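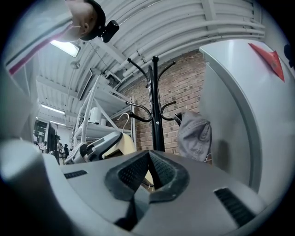 Figure 2. Hand-held gripper in use near a coat rack, with a head-mounted device worn by the operator.

Section 4: Planning and budgeting for your Atgate hand-held kit

Read this section before you place an order. It covers what to count, what to measure and what to leave money for. Unpacking and first use are covered in Section 5.

4.1 Decide how many kits you need

1. List the tasks you want to record in the first year. Hanging up and taking down clothing, clearing shelves and sorting small items each count as a separate task.
2. Decide how many operators will work at the same time. Each operator needs one gripper and one head strap.
3. Add one spare gripper for every 4 in use. Spares can be shared between rooms but not between sites.
4. Enter the totals on the Cleltum order form. Grippers and head straps are on separate lines.

Note: Head straps are not included in the price of the gripper. Orders placed without them are sent out as written.

4.2 Check the rooms

1. Walk through each room with the person who looks after the building. Take a tape measure and a floor plan.
2. Mark the furniture you already have. Coat racks, shelving units and cabinets can all be used as they are, and should come off your shopping list.
3. Check that the operator can reach all round each item with the arm held out. Move furniture away from the wall where needed.
4. Look at the ceiling lights. Fluorescent strips are suitable. If any of them flicker, add the repair to your budget.
5. Find a desk for the transfer computer. It may be in the same room or next door.

Caution: Do not plan to use the gripper on hot, wet or live electrical equipment. Damage of this kind is not covered.

4.3 Set the budget

Allow for the following:

Gripper, one per operator: £714
Consumables and replacement pads, per site, per year: £260
Storage and transfer computer, per site: £3,000
Operator time: your own hourly rate

Prices exclude VAT and delivery. The black V-shaped pads wear with use and are ordered in packs of 2. Keep one unopened pack on site at all times.

Note: Most first budgets are short on operator time. Include the time spent laying out the room and putting things back, as well as the recording itself.

4.4 Buy or hire

Hegyi offers the same kit on hire, with a minimum term of 4 months. Hire suits a single project. If you expect to record for longer than a year, ask for both prices before you decide. Hired kits must go back in the Brolo transit case they came in. A missing case is charged in full.

4.5 Place the order

1. Get the budget signed off.
2. Send the order form with your floor plan attached.
3. Check the confirmation against your totals from 4.1. Report any mistake within 2 working days.
4. Book the rooms only when you have a delivery date.

Orders received by 10th December are charged at the prices shown in 4.3. A new price list applies after that.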